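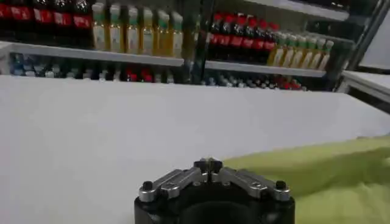
Povton hand controller and gripper kit, reviewed after a season of teaching

I put off writing this one until I had spent real time with the kit, partly because first impressions of teaching gear are nearly always wrong and partly (I'll admit it) because I was having too much fun. We bought the Povton kit in April for our little workshop in Jaltstead, where we teach an arm to do shop chores: straightening bottles on a shelf, folding a cloth, wiping down a counter. You show it the job, it records what you did, and later you train on the recordings and see how much of it stuck.

The box has the two-finger gripper, a wrist camera, a handheld controller with a trigger, and a cable that is too short. I mention the cable first so you can order a longer one along with the kit and save yourself the afternoon I spent shuffling a table back and forth. Setup took me 2 hours, most of it spent on calibration, and the printed guide skips a step there. You have to close the fingers all the way before you turn the controller on. Do it the other way around and the trigger feels fine until you try to hold something narrow, and then you'll wonder what is wrong with your hands.

Now for the good part. The trigger is lovely! It has a long, even pull, and the fingers follow it so closely that after a morning you stop thinking about the controller and just reach for things. I've used the Sarkar glove, which costs a good deal more, and while the glove is nicer for big sweeping motions, my thumb was sore by lunch every time. With the Povton I recorded 237 demonstrations over the first stretch and my hand was fine, though my back would like me to buy a better stool.

The wrist camera has a nice wide view, wide enough to keep the fingertips and the work in sight together, and I grew very fond of driving from it. It does go soft on small print, so don't count on reading a label through it. Color is good enough to tell a cola from a juice, and for shelf work that has been plenty for us. If your room is bright over the table and dim at the back, as ours is, spend a few minutes on the exposure setting before you record anything you plan to keep.

You can also switch the arm loose and guide it by hand, which is how I start anyone new. It's friendlier than the controller and people get the idea right away. The arm we have feels heavy at the elbow in this mode, though, and your own sleeve tends to end up in the recording, so for the real sessions I go back to the trigger.

Cloth is where I'd lower your expectations a little. The fingertips are narrow, wonderful for picking up a single edge and not so wonderful for keeping it. I put Ilemley rubber tips on ours, a 15 dollar pack, and the slipping got much better. They do make the fingers thicker, so calibrate again after you fit them.

The recording software is plain and a bit old-fashioned, and I like it. One button starts, one button stops, and a third throws away the last take, the one I press most. I do wish it would let me add a note to a take. I keep a paper notebook beside the keyboard, with coffee rings on it by now, and that works well enough.

Support answered my calibration question on a Wednesday evening, politely and with a drawing attached. I'd buy the kit again, with the longer cable and the rubber tips in the same order.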